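Section 6. Teaching the Plate Task by Remote Control

Congate two-arm bench, operator guide
Revised November 9, 2025
Maintained by Kenza El Idrissi. Send corrections to her before you change anything on the bench.

6.1 Read this first

The sales sheet for the Lovel control software says that a new task can be taught "in an afternoon." Plan on longer. At the Grerkville site we recorded 719 runs of the plate task before we had a set we would train on, and we threw out 200 of those after review. Most of the bad ones were bad because of us. The operator hurried, or stopped to think with the gripper hanging in the air, or fixed a mistake in a way no one would want copied.

The robot learns whatever you do, including the part where you get bored. Keep that in mind whenever a step below seems fussy.

You should already have finished Section 4 (homing the arms) and Section 5 (pairing the hand controls). If the arms drift when your hands are still, go back to Section 5. Do not try to steer around it.

6.2 What the task is

The left arm and the right arm work over three plates on a tray and move small pinches of dark, crumbly material. It sounds easy. A person does it without looking. Through a pair of hand controls it is surprisingly hard, and the material is the reason: it breaks up, clings and scatters, and the camera sees it poorly against dark gripper fingers.

We were asked to use wooden blocks in its place. Blocks are easy to pick up, and a robot that can move blocks has told you very little about crumbs.

6.3 Setting up the table

1. Switch off the arms at the bench switch. The stop button on the hand control does not count as off.

2. Place the blue-green tray in the middle of the table, with its long side facing the mounting rail.

3. Set the three plates on the tray in a triangle: white at the far side, light blue at the near left, yellow at the near right. A plate may hang a little over the rim of the tray. It must not rock.

4. Put the black-rimmed tray to the left. Leave it there even if you don't plan to use it. Runs recorded with it and runs recorded without it do not mix well.

5. Check both gripper cables. Each should follow its own arm and bend freely at the elbow joint.

6. Stand clear and switch the arms on.

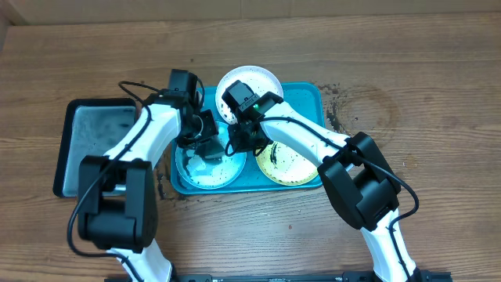

Figure 6-1. Both grippers over the plates, left arm at the light blue plate. Note the loop in the left arm's cable.

Note: Some spill on the wood is normal. Earlier copies of this guide told operators to wipe the table after every run. We dropped that rule in October. A robot trained only on a spotless table did badly on any other kind, and no table at Grerkville stays spotless past the second run.

Caution: Do not reach in to straighten a plate while the arms are on. The software has a "safe reach" setting. We have tested it, and we do not trust it with fingers.

6.4 Recording a run

1. Bring both arms to the start pose and let them settle.

2. Press Record. Wait for the tone before you move. If you start early, the opening of the run is lost and the rest is useless, whatever the software says about "auto-trim."

3. Move the left gripper over the light blue plate. Come in from above. A low sideways approach will sweep the rim and push the plate.

4. Lower the fingers until they are just short of the plate. Close them slowly. You will not feel contact through the hand control. The buzz it gives is a guess based on motor load, and on light material it guesses wrong. Go by the video.

5. Lift straight up a short way and hold for a breath. If material is going to fall, let it fall over the plate it came from.

6. Carry it to the target plate named on the run card. Keep the gripper low and the speed even.

7. Open the fingers fully. A half-open release leaves crumbs stuck in the grip, and they will come loose somewhere you don't want them.

8. Return to the start pose and press Stop.

Note: If you miss a pick, you may try again once in the same run. One clean second try is worth keeping. Three tries in a row teach the robot to peck. Press Discard and start over.

6.5 Using one arm at a time

Some run cards call for the left arm only. Park the right arm well away from the tray with its gripper open, then leave that hand control in its cradle. Do not hold it "just in case." Small hand movements get recorded too, and we once spent a good part of a week looking for a motor fault that was only an operator shifting in her chair.

The green light on the right gripper tells you it has power. It does not tell you that the arm is paired, homed or listening to the correct control. Check the status page for that.

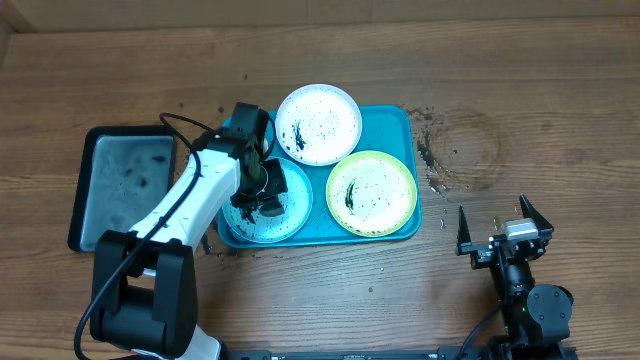
Figure 6-2. Left arm working at the light blue plate, right gripper open and clear of the tray.

Caution: A parked arm is still a live arm. Keep sleeves, cups and run cards outside the taped line on the floor.

6.6 Choosing which runs to keep

The software scores each run from 0 to 100. Ignore the score. It rewards smooth motion, and the smoothest runs in our first batch were ones where the gripper closed on nothing at all and carried it very gracefully to the other plate.

Watch each run at normal speed and ask:

Did material leave the first plate?
Did material reach the correct plate?
Did any plate slide?
Would you be content to see the robot do exactly this, all day?

Keep the run only if the answers are yes, yes, no and yes. If you can't tell from the video, discard it. Heiðrún Hjaltadóttir reviews a share of the kept runs from every operator and will send back the ones that look generous.

Two people should not split one review batch. Their ideas of "a slid plate" will differ, and the difference ends up in the robot.

6.7 Before you send runs for training

1. Confirm that the run cards match the file list.

2. Check that the camera was not bumped between the first run and the last. Compare the far edge of the table in both.

3. Label the batch with the operator's initials and the table number.

4. Upload to the Sangkhawat server. Do not use the vendor's cloud folder. Its size limit cuts off large batches without a warning.

Our current plate model was trained on 2,479 runs from all sites. It does well on the near plates. On the white plate it is slower and misses more, and adding another 215 runs aimed at that plate did not help as much as we had been told to expect. We suspect the reach, since the arm is close to full stretch there, and more showing won't make it longer.

6.8 If something goes wrong

The gripper stops partway closed: Open it, switch off, and clean the fingers with the dry brush. Do not use compressed air near the plates.

The arm lags behind your hand: Close the video preview on the second screen. If the lag remains, stop recording for the session. Runs made with lag look fine and train badly.

The cable catches at the elbow: Press the stop button and then the bench switch. Free the cable by hand. Repeat Section 4 before recording again.

The software offers to "fill in" missing frames: Choose No.

For sharing one bench between two operators, see Section 7.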